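My grandmother's recipe box, and what I did with it over the holidays

3rd January

Happy New Year, friends! I know I promised a post before Christmas and I am sorry, but we had a houseful, and then we had a houseful with colds, and then all at once it was January and the tree was dropping needles into the heating vent.

What I did get done was something I had been putting off since September, when my aunt Vasiliki handed me Yiayia's recipe box across her kitchen table and said, "You're the one who cooks, you take it." It is a gray tin box that used to hold envelopes, and it weighs more than you'd think. Inside are index cards, backs of church bulletins, a couple of pharmacy receipts and one very long recipe for Easter bread written down the margin of a calendar page. Half of it is in Greek and half is in her English, which had its own spelling (I will never write "zuccini" any other way again).

My plan was to type everything up in an afternoon. Well! The first card took me most of an hour. It was for her spinach pie, and the ingredients were spinach, "the cheese," oil, and dough "like for Magdalini." There are two Magdalinis in our family's life, Magdalini Alexiou from the old building and Magdalini Kontogiannis, my mother's godmother, and I can tell you they did not make dough the same way. One used vinegar and one used yogurt, and each thought the other was a little bit off for doing it.

So I got on the phone. Vasiliki voted for vinegar. My cousin Orestis voted for yogurt and then talked for a long while about his gutters. I made both, and the vinegar one was the pie I remember, crackly on top and chewy at the corners where we used to fight over it. I wrote "vinegar" on a new card and tucked it behind the old one, because I could not bring myself to write on hers. 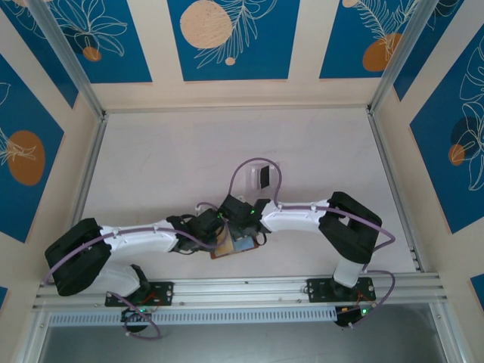 After that I slowed down and gave up on the one-afternoon idea. Now I do a card or two in the evening with a cup of tea, and I type it exactly as she wrote it first, spelling and all, and put my notes underneath. If she says "a glass of oil" I leave it as a glass. We do still have one of the glasses, thank goodness – I measured it, and it holds a good bit less than a cup, so that explains my greasy cookies from two Easters ago.

The quince one is next, and I have no quinces, so if any of you know where to find them this time of year please leave me a comment. Also if you have a way of getting old tape off paper without taking the ink with it. I've tried a hair dryer on low, on a receipt that didn't matter, and I wasn't brave enough to go further.

Love to you all,
Glykeria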